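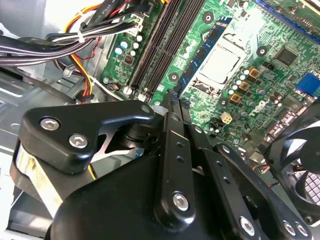
Memory slots and processor socket on a desktop motherboard.

Secondhand desktop won't stay on after being moved. Is it worth fixing?

Posted by Obinna Oyelaran in Home Computers

I bought a used desktop last year from a shop called Vundidel and it has been fine until we moved apartments in February. It rode in the back seat, lying on its side, for 60 miles. When I plugged it in at the new place the fans came on, ran for a few seconds and stopped. Then it started again by itself and did the same thing. Nothing shows on the monitor. No beeps, but I don't know if this one has a speaker.

What I have tried so far: a different wall outlet, a different power cord, and unplugging everything except the monitor. I took the side panel off and nothing looks burned or loose to me. The clock battery may be old. I don't know how to check it.

I paid $207 for the machine. The repair place near me wants 60 just to look at it, and that doesn't go toward the repair. I mostly use it for email, taxes and my daughter's schoolwork. All of her school stuff is on the hard drive and there is no backup, which I know is my own fault. Should I pay for the repair or put the money toward another one?

3 replies

mamwood_dan
Try the memory before you spend anything. A machine that starts, quits and starts again after a car ride very often has a memory stick that has worked its way partly out. It can look fully seated and not be.

Shut it down, switch off the power supply at the back and pull the cord. Hold the power button in for a few seconds. Touch bare metal on the case. Open the clips at the end of the slot, lift the stick straight out, and look at the gold edge. If it's dusty, wipe it with a dry lint-free cloth. Line up the notch and press down on both ends until the clips close. It takes more force than most people expect. Some boards only have a clip on one end, so don't go looking for a second one.

If you have two sticks, start it with only one in. Then try the other one by itself. Check your manual for which slot to use with a single stick.

After that, look at the small square power plug near the processor. It has its own cable and can back out a little. Push the big 24-pin one in too.

Leave the processor alone for now. I wouldn't take the cooler off unless everything else has been ruled out, and you'd need new thermal paste to put it back.

Vasell
just buy a new one, mine did this and it was the power supply and then the board went a month later. got a decent one for 700

PatriceInMamwood
700 is a lot for email and taxes. I'd do what Dan says first.

On the files, they are most likely fine. The drive usually has nothing to do with this problem. You can take it out and put it in a USB enclosure, which costs $20 or so, and copy everything to another computer. If it asks for a recovery key when you plug it in, the drive is encrypted and you'll need to sign in to the account you set the computer up with to get the key. I would do that part before any more testing, just so you can stop worrying about the schoolwork.

If reseating the memory doesn't do it, the next thing I'd suspect is the power supply. Adeyemi Computers on the east side tested mine at the counter for free on a Wednesday morning, but call first and ask if they still do. Some name brand desktops use an odd-shaped supply with a different plug, so take a picture of the label and the connectors before you order one.

Does yours have a separate graphics card? If it does, reseat that too, and make sure the monitor is plugged into the card.

14 people found this page helpful
6 shares
3 min read

Related in Home Computers
Monitor says no signal but the keyboard lights up
How to pack a desktop for a move
Clock resets every time I unplug the computer
Can I mix two different sizes of memory?
Moving an old hard drive to a new computer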